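Counting to five hundred with two left hands

22 April 2022

Well, I said in February that I'd write more often and then went quiet for two months, so let's see if I can remember how this works.

What ate the time is the kitchen set. For anyone new, I've been working (evenings, mostly, and a few mornings when I should have been doing my paying job) on getting a pair of robot arms to do ordinary kitchen things in simulation. No real arms. I couldn't afford the real arms, or even one of the fingers. I have a desk, a pair of tracking gloves, a headset that makes my forehead sweaty, and a simulator called Skunard that I've grown fond of in the way you grow fond of an old car.

The goal is 500 good demonstrations of one job. I put the gloves on, the hands in the simulator copy mine, I do the job, and the whole thing gets saved: where every joint was, what the cameras saw, the lot. Then the learning part chews through it all and tries to work out what I'd have done next. You'd think doing one simple job 500 times would be boring but easy. It's boring, I'll give you that!

As of last night I'm at 213 keepers. I also have 147 in the bin, and I want to talk about the bin because it's taught me more than the keepers have.

The job has a pastry in it and a big pot, and both hands have something to do. My first idea was to do one side and then the other, nice and tidy, left hand parked while the right hand worked. I recorded my first 100 that way. When I trained on them, the parked hand drifted. It would just sort of wander off, very slowly, like somebody leaving a party without saying goodbye. I'd never given it an example of what a waiting hand should be doing, other than whatever my own arm did as it got tired, and my own arm had been sagging a little every time. So it learned to sag. Fair enough, really.

Now I bring both hands in together and let them both have a purpose from the first second.
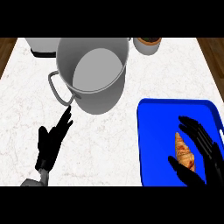 It's harder on the brain than it sounds. I'm right-handed to a silly degree (I can't even brush my teeth with the left), and the two sides want different things. A croissant you come at from over the top with your fingers wide, and you close slowly. A pot handle you reach for with the fingers fairly straight, and you want to hook it. Try thinking about both at once while wearing a headset and you'll find one hand starts doing the other hand's job. About a third of the bin is me curling both hands at the same moment like I'm playing the piano badly.

The rest of the bin is mostly hesitation. I'd get close, stop, have a little think, back off, and go again. The grab would be fine in the end and I'd be tempted to keep it. I kept quite a few of those early on, and the model picked up the dithering beautifully. It would hover over the tray for ages. My rule these days is that if I stop to think, I bin it, even if the finish was lovely. The exception is a proper slip, where I miss and then fix it straight away without backing right off. Those I keep and tag, and I'd like more of them, because a model that has only ever seen perfect grabs has no idea what to do after a bad one. The trouble is that slips on purpose look like slips on purpose. I've tried. I'm a terrible actor.

A few people asked in the comments last time how I sort it all. I'm using Savex, which is a free labelling program with a truly ugly grey menu, and it does what I need. I play each recording back at double speed, hit K or B, and type a word or two if something odd happened. My notes column is a bit embarrassing to read back. "Sneezed." "Phone." "Why did I do that." There's one that just says "elbow" and I have no memory of what it means.

Moving things between takes has made the biggest difference, by the way. I used to shift the objects by hand whenever I remembered, so I had dozens of recordings with everything sitting in the same spot, then a sudden jump. Now there's a small script that nudges the tray and the pot a bit and turns the pastry to a new angle every time I reset. I never know quite what I'm getting, and I've stopped reaching from memory. The first evening I used it my keep rate was awful, and then it came good within a day or two.

I've also swapped the benchtop colour a few times. White stone is my favourite to look at, but I don't want the model to decide that pastry only lives on marble.

On the training side I'm still using the Stultix code with hardly any changes. I did try the smoothing trick from the Omerović write-up, where you average the last few guesses instead of trusting the newest one, and it calmed the wrist shake down a treat. It also made the fingers close a touch late, so I've turned it off for the fingers and left it on for the arms. No idea if that's proper practice. If you know better, please tell me, I'm all ears.

Next up is the second half of the 287 I've still got to do, or the first half, I suppose, if I'm being grown up about it. I can manage up to 20 keepers in a sitting before my shoulders complain. I've bought a better chair. I've also started eating a lot more croissants than I used to, and my local bakery is doing very well out of this project.

If anyone has a fix for headset foam that's gone crusty, leave it in the comments.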